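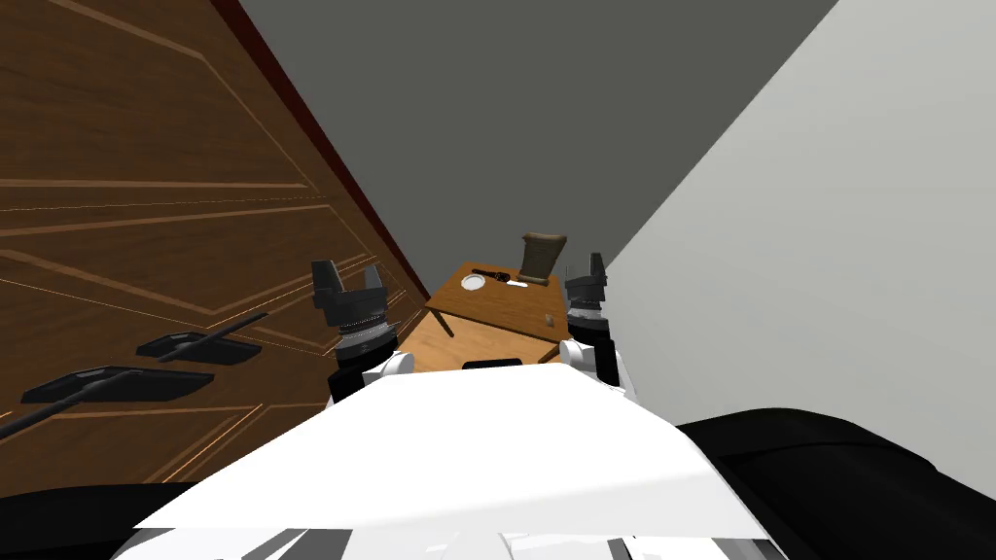

Home position, grippers up

We start every run like this, both arms raised on either side of the torso and the fingers pointing at the ceiling. It's rule one on our sheet – no run begins until the arms are parked and somebody has said so out loud. Yes, even in simulation! I got teased for that one, but habits carry over, and I'd rather build good ones where a mistake costs me a reset.

The desk

Set the table before you load the task, and keep it sparse. A plate, something long and thin, something small and flat, one tall brown container at the back, and that's plenty. Murali Shenoy used to pile on 11 objects and then wonder why he couldn't tell which one had caused the failed grasp. Our limit is now six (he voted for it, to his credit).

Doors and handles

Look at the big wooden door or panel on the left, with its black lever handles. Anything a gripper could catch on goes in the scene notes, even if the task never goes near it. Aishwarya Hegde wrote that rule after reading through 73 old run logs from Korness, and I grumbled for a week before I came around.

What this page is

I'm Usha Sundaram, and I look after the simulation rules for the two-arm work at Hincombe. People kept asking me for the short version of our good practice sheet, so I'm putting it up as a gallery, with a few lines for each rule. The full sheet runs to two pages and Heikki Kauppinen keeps the current copy, so ask him before you print an old one.

I'll add the rules for handovers in October, once Nandini D'Souza and I stop arguing about the wording – she wants "must" and I want "should", and we're both pretty stubborn.

Last updated 28/09/2025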